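**Leak over back bedroom, Getville: running log**

Opened 19/02/2018 by Remigiusz Kaczorowski, Stokstead office

**Entry 1**

Right, picking this one up from the Werkport inbox, where it had been sitting under "gutters" for reasons I can't work out. Customer is Mrs Iordache, semi-detached, concrete tiles, small dormer at the back. Brown stain on the bedroom ceiling, about the size of a dinner plate, a foot or so in from the outside wall. She says it only shows up after rain with wind behind it. Ordinary rain, nothing at all!

She's already had someone round in November who swapped 12 tiles and charged her for it, and the stain came back with the next gale. So she's a bit fed up, and I don't blame her.

**Entry 2**

Went out first thing. Ladder up at the back, had a good poke about. The replaced tiles are fine (decent match too, fair play to whoever did them) and the ridge is solid. I did wonder about the mortar on the verge, there's a crack you could get a coin into, but it's too far over to be feeding that stain unless the water's running along a batten.

Loft next. Felt is the old bitumen sort and it's gone brittle along the eaves, proper cornflake stuff, torn in two places. Couldn't get right down into the corner because of the insulation and a water tank. Rafters felt dry to the hand, and the meter gave me 16 on the one nearest the dormer, so nothing rotten there.
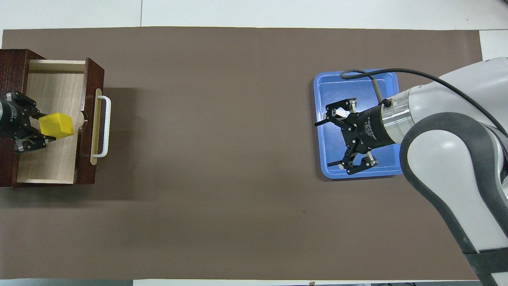
My money was on the dormer by this point, so I went back up and lifted the bottom edge of the lead on the left cheek. It moved far too easily. Whoever fitted it used one long piece, a good bit longer than you'd want, and it's split near the bottom from all the heating up and cooling down. You'd never spot it from the ground, the split sits right under the fold.

**Entry 3**

Hose test. Started low and worked up, ten minutes or so at each spot, with Mrs Iordache in the bedroom shouting up through the window (she was very good at this and I'd have her on the team tomorrow).

- Eaves and bottom courses: nothing
- New tiles: nothing
- Verge, round the crack: nothing
- Dormer cheek, water running straight down: nothing
- Dormer cheek, hose angled in from the side: drip on the felt in under two minutes

So that's the wind explained. It needs pushing sideways to get in behind the split, then it runs down the felt, finds the tear and lands on her ceiling.

Stuck a length of flashing tape over it for now. Told her it's a plaster and to ring me if she sees so much as a damp patch.

**Entry 4**

Price done and sent. £1,780, which covers:

- lead off and replaced on both cheeks, in shorter pieces with proper laps
- new felt support trays along the eaves, and the two tears patched
- verge crack raked out and repointed while we're up there
- tower hire

She asked whether we could just do the one side. We could, and it'd save her around 300, but the right-hand cheek is the same long piece and I'd only be back. I've put both options in the email and left it with her.

**Entry 5**

She's gone for both sides, hooray. Lead's on order. Can whoever does the tower booking please note the side gate is narrow, so it'll have to be the slim one from the Stokstead yard, and next door have asked for a knock before we start.

Ceiling to be stain-blocked and painted once it's dried out, she's doing that herself.

Status: waiting on materials. Leaving this open until it's had a windy night or two after the job's done.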